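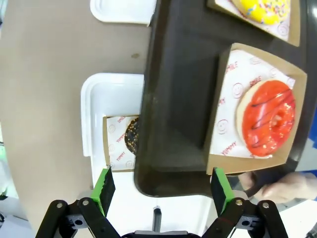 10/05/2024
Posted by: workshop-bots list member

Subject: Re: Fingers slipping on thin edges

Hello all,

Sorry for going quiet after my last message, the day job got in the way. I'll quote the question I was sent so the rest of you don't have to go digging in the archive for it:

> I've been following your posts about the shared workshop arm and I'm stuck
> on the same thing you were moaning about in October. Mine picks up blocks
> and tins all day long, but give it anything with a thin wall (takeaway
> trays, a paper cup, the lid of a shoebox) and it either slides off or
> squashes the thing flat. I've tried more force and I've tried less force.
> I'm on the old Humier board with the stock jaws. Did you ever get round
> it, or did you just give up and go back to blocks?
>
> Also, is it worth paying for the Droltow pads or can I bodge something
> out of bicycle inner tube?

I didn't give up, though I came close! I had the same two failures as you and I spent far too long fiddling with the force setting when most of my trouble was in the pads and in where I was sending the jaws in the first place.

Pads first. Inner tube does work, I ran it for weeks, but it goes shiny and then you're back where you started. We've now got green fingertips on with a ridged black lining on the inside faces, and the ridges give a cardboard edge something to sit against. I can't tell you whether the Droltow ones are any better as I've never had a pair in my hands. If anybody on the list has, please shout. What I would say is glue a scrap of ridged rubber mat on before you spend any money, it'll tell you in an evening whether grip is your problem.

Now the jaws. I had been trying to take trays across the full width, one finger on each side, like you'd pick up a brick. With an open cardboard tray that's hopeless, the sides just fold in. So now I come down with one finger inside and one outside and nip a single wall. It needs the jaws to open a lot less, and the force can be tiny, because you're only squeezing a bit of card and it has nowhere to go.
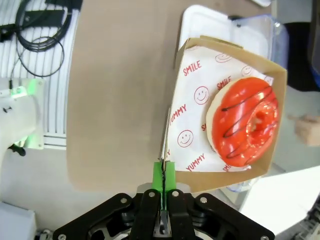

Getting the wrist angle right was the part that took me longest. The jaws need to close square to the wall, and if you're even slightly skewed the card twists as it comes up and whatever's inside goes for a wander. I've been practising on doughnuts in their little card trays (somebody has to eat the test pieces, it's a hard life). With the pads closed on the side wall like that, and the red-glazed one sitting over in the right-hand part of the tray, the weight isn't centred, so it's a decent test of whether the grip will hold or droop. Try it with an empty tray first, then with something that doesn't mind landing on the floor. A bread roll is good. Glaze is murder to get out of a linkage.

The paper liners are a nuisance, by the way. If the liner stands up against the wall you end up gripping card and paper together, and the paper can slide against the card. I just push it down with a finger before I start. Cheating, but I'm not writing a vision routine for a paper liner.

For settings, since you'll ask: my gripper position runs on the Hokix scale, so your numbers will be different on the Humier, but I open to 3,129, come down, and close to 1,992. Then I wait 50 milliseconds before lifting. That little pause made more difference than I expected! Without it the arm was already on its way up while the fingers were still closing. I also lift in 3 short steps now instead of one big swoop. It looks a bit daft and I don't care.

Two things I'd still like help with. One, I've got no decent way of telling whether the jaws have hold of something or have closed on thin air. I've been looking at motor current but card is so thin that the readings are nearly the same either way. Two, the Cuautle script somebody posted for smoothing the wrist moves won't run on my machine, it falls over at the import. If you've got it going on anything recent, please tell me which version you used.

I'll tidy up my own script and post it when it's fit to be seen. Let me know how you get on with the rubber mat.

Cheers

Filed under: Grippers & End Effectors

Recent in this list:
Humier board resets when the arm is at full stretch
Cable ties or clips for wrist wiring?
Cuautle import error, anyone else?
Wanted: spare Hokix servo horn
Re: Re: Quiet compressor for a shared workshop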